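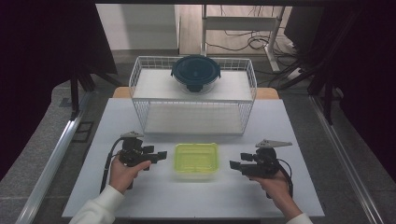 2022-06-06
posted by Lindsay

Quick one, lunch is in 2 minutes and I haven't made any.

So the wire rack. White, flat shelf on top, open underneath. I got it at Hirlow for the cupboard by the stove and it has been everywhere except that cupboard - under the sink, on the fridge, a week in the bathroom. Now it's going where the leftovers go. Round container with the teal lid on top, the flat stuff slides in below. That's the whole plan.

The green tray is the bit I'm pleased with. Yellow-green, realy bright, you can't lose it. Shallow, but it has a rim, so drips stay put. I had a Cirkari one before and it cracked in September, clean across the bottom. Was going to do without. Couldn't.

Measured the shelf last night - 60 cm deep, plenty. Height is tighter. With the lid on, the container only just clears, so anything taller goes down with the flour.

Still to do: the drawer with nearly 200 lids in it (feels like it anyway), the spice jars, and that 700 ml jug that fits nowhere. Might go to my sister in Cludach. She doesnt know yet.

More when the drawer is done. Toast for lunch I think.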